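Home | Topics | Workshop | Ask | Log in

Kraft paper as a bench cover - what weight?
Posted by Carmela Figueroa, December

Current roll is 45 gsm and tears at the corners. Bench top is white, wipes clean but scratches. Is 60 enough?

burkovard
No. 60 is wrapping stock. Use 200 gsm, cut short of the edges, and tape the corners only. Full-length tape makes it buckle when humidity changes.

Cluloner
just use cardboard

skurkholm_64
Cardboard sheds dust. Agree on the heavier paper - one sheet, no joins. 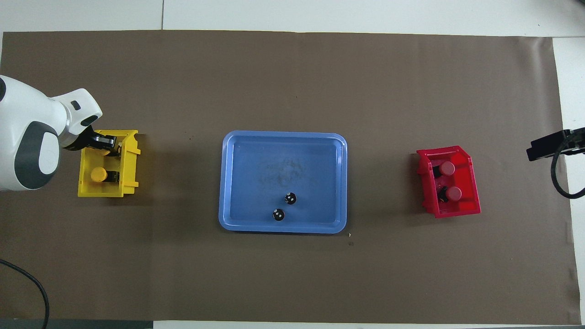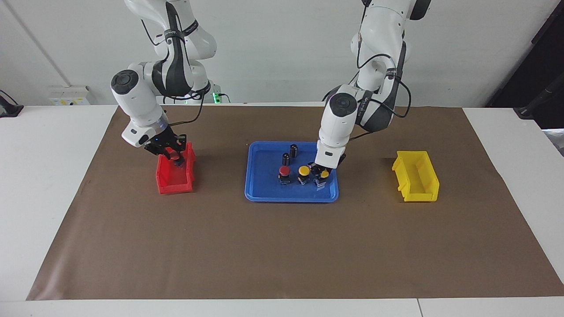

Brown paper over a white top, plastic bins on it.

Contact | © Doãn Help | Back to top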